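How to Read a Knitting Machine Gauge Swatch and Convert It to a Working Pattern

This page covers the swatch method used for flat, single-bed domestic machines with a standard 4.5 mm needle pitch. It applies to stockinette and to mock rib. It does not cover full-needle rib on a double bed, where the relaxed width of the fabric is too variable for the arithmetic given here.

Before you start

You will need the machine, the yarn you intend to use for the finished piece, a contrasting waste yarn of similar thickness, a rigid ruler marked in millimeters, and a notebook. A tape measure is not suitable. Cloth and plastic tapes stretch over time, and a tape that has gained 1 percent will carry that error into every measurement you take from it.

Use yarn from the same cone or ball as the project. Two cones of the same yarn in different colors can knit to different tensions, and dark shades are the usual offenders. If the project has a charcoal body and a cream yoke, swatch both.

Yarn wound straight off a cone often carries a light spinning oil. The oil flattens the yarn and makes it run smoothly through the tension mast. After washing, the yarn blooms and the stitches close up. A swatch measured before washing is therefore a measurement of a fabric that will not exist once the garment has been worn and laundered.

Step 1. Choose three tension settings

Set the carriage dial to the setting you expect to use and note it. You will knit at this setting, at one full number below it, and at one full number above it. For a 2/14 wool the middle setting is normally between 5 and 6. For a 4-ply it is normally between 7 and 8. Dial numbers are not transferable between machines, including two machines of the same model, so a published dial number is a starting point only.

Step 2. Cast on and mark the needles

Bring 60 needles into working position, 30 on each side of center. Cast on in waste yarn and knit 10 rows. Change to the project yarn and knit 20 rows at the lowest of the three settings.

Mark the measuring width now. Count 20 needles out from center on each side, and hang a short loop of contrast yarn on the 21st needle on both sides. The 40 stitches lying between the two marks are the stitches you will measure. The 10 edge stitches at each side, including the marked ones, stay out of the measurement.

Step 3. Knit the measuring rows

Knit two rows of waste yarn, reset the row counter to 000, and knit 60 rows in the project yarn. At row 30, hang the stitch markers again on the same two needles. Finish with two rows of waste yarn.

Move the dial up one number and repeat. Repeat again for the third setting. End with 10 rows of waste yarn and release the fabric from the machine without binding off. A bound-off edge pulls the last rows inward.

To identify each section later, make eyelets. Transfer one stitch to its neighbor for each whole number on the dial, so a section knitted at tension 6 carries six eyelets in a row. Place them in the 10 edge stitches, using more than one row if needed, and well clear of the markers. Paper tags come off in the wash.

Step 4. Rest, wash and rest again

Pull the swatch firmly lengthwise once, then let it go. Lay it flat and leave it overnight. Knitted fabric comes off the bed stretched in width by the needles and in length by the weights, and it takes several hours to recover.

Wash it the way the finished item will be washed. If the item will be machine washed, the swatch goes in the machine. Dry it flat without pins. Leave it a second night after it feels dry to the touch.

Steam is an acceptable substitute for wool only when the garment will be steamed and never immersed. Do not steam acrylic at this stage. Heat relaxes the fiber permanently and the result is a limp fabric with a gauge that cannot be reproduced reliably.

Step 5. Measure

Lay the swatch on a hard, flat table. Carpet and bedding grip the fabric and hold it in a distorted position. Smooth it with the flat of the hand from the center out, without pulling.

Place the ruler between the two marks and read the width in millimeters. Take three readings at slightly different heights and average them. Do the same for length, between the two bands of waste yarn, keeping away from the side edges, where stockinette curls.

Ribbed and mock-rib fabrics need one extra decision. Both close up at rest and open when worn, so the width must be taken in the state in which the fabric will be used. For a cuff, measure at rest and again at full comfortable stretch and record both. For a body panel, pin the fabric open until the furrows are visible but the ridges are still raised, and measure that.
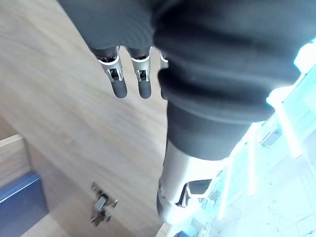 Firdevs Soylu

Folds are a separate source of error in ribbed fabric. Where a tube of rib bunches, each fold takes up length, and a cuff or sleeve that will be worn pushed up has to be knitted longer than the distance it covers. Measure the fabric flat for gauge. Add the allowance for bunching afterward, as extra rows, and write it down as a separate figure so that it is not mistaken for part of the gauge.

Step 6. Calculate

Two numbers are wanted: stitches per 10 cm and rows per 10 cm.

Stitches per 10 cm = 40 × 100 ÷ width in mm
Rows per 10 cm = 60 × 100 ÷ length in mm

Suppose the 40 marked stitches measure 125 mm and the 60 rows measure 150 mm.

40 × 100 ÷ 125 = 32 stitches per 10 cm
60 × 100 ÷ 150 = 40 rows per 10 cm

Keep one decimal place at this stage and round only when you reach a needle count. Rounding 31.6 up to 32 costs six millimeters across a half-meter panel, and the error doubles when front and back are joined.

Step 7. Convert to needles and rows

Take a sweater front with a finished width of 50 cm and a length to underarm of 38 cm.

Width: 32 × 50 ÷ 10 = 160 stitches
Add one stitch at each side for seaming: 162 needles
Length: 40 × 38 ÷ 10 = 152 rows

Check the needle count against the bed. A standard bed has 200 needles, so a panel of 162 fits. If the count is over 200 you have three courses open: knit the panel in two pieces with a center seam, choose a looser tension if the fabric will stand it, or turn the garment and knit it sideways. In the last case the row gauge governs the width and the stitch gauge governs the length, and the fabric will drape differently.

For mock rib, where every fourth needle is out of work, count the empty needles as stitches throughout. They occupy bed width and the swatch was measured with them included. The arithmetic fails if they are left out of one count and put into the other.

Step 8. Work out the shaping

Sleeve increases are the part most often done by eye. They can be calculated in full. Assume a sleeve that begins at 72 stitches above the cuff and reaches 120 stitches at the underarm over 150 rows.

Stitches to add: 120 – 72 = 48
Increases per side: 48 ÷ 2 = 24
Row interval: 150 ÷ 24 = 6.25

Since you cannot increase on a quarter of a row, split the interval into sixes and sevens. Multiply the lower interval by the number of increases: 6 × 24 = 144. Subtract from the total: 150 – 144 = 6. Six of the intervals are therefore seven rows long and the remaining 18 are six rows long.

Check: 6 × 7 + 18 × 6 = 42 + 108 = 150.

Put the longer intervals at the underarm end. A sleeve that widens quickly near the wrist and slowly near the top is easier to set in, and the last few rows run nearly straight. Work the increases as fully fashioned, two or three stitches in from the edge, to leave a clean selvage for seaming.

Common faults

Uneven readings across the same section. The yarn was feeding badly. Check the tension mast for lint and confirm that the cone is directly below the guide.

Stitch gauge correct, row gauge wrong. The weights were too heavy or too few. Row gauge responds to weight far more than stitch gauge does. Use the same weights for the swatch and the panel, in proportion to width.

Swatch and garment do not agree. In most cases the swatch was too small or was measured too soon. A long, heavy panel also drops under its own weight. For a coat or a long dress, hang the swatch for a day with a few clothespins along the lower edge and measure it hanging.

Section cannot be identified. The eyelets were made too close to the edge and have rolled under. Uncurl the edge with a damp cloth and count again.

Keeping records

Write the following on a card and store it with the swatch: machine, yarn name and shade, dial setting, weights used, wash method, stitches and rows per 10 cm, and the date. Record the measured millimeters as well as the calculated gauge. The calculation can be repeated from the measurement, but a rounded gauge cannot be turned back into the reading it came from.

Swatch again after a new sponge bar is fitted. A worn bar lets the needles ride up, and the old figures may no longer hold.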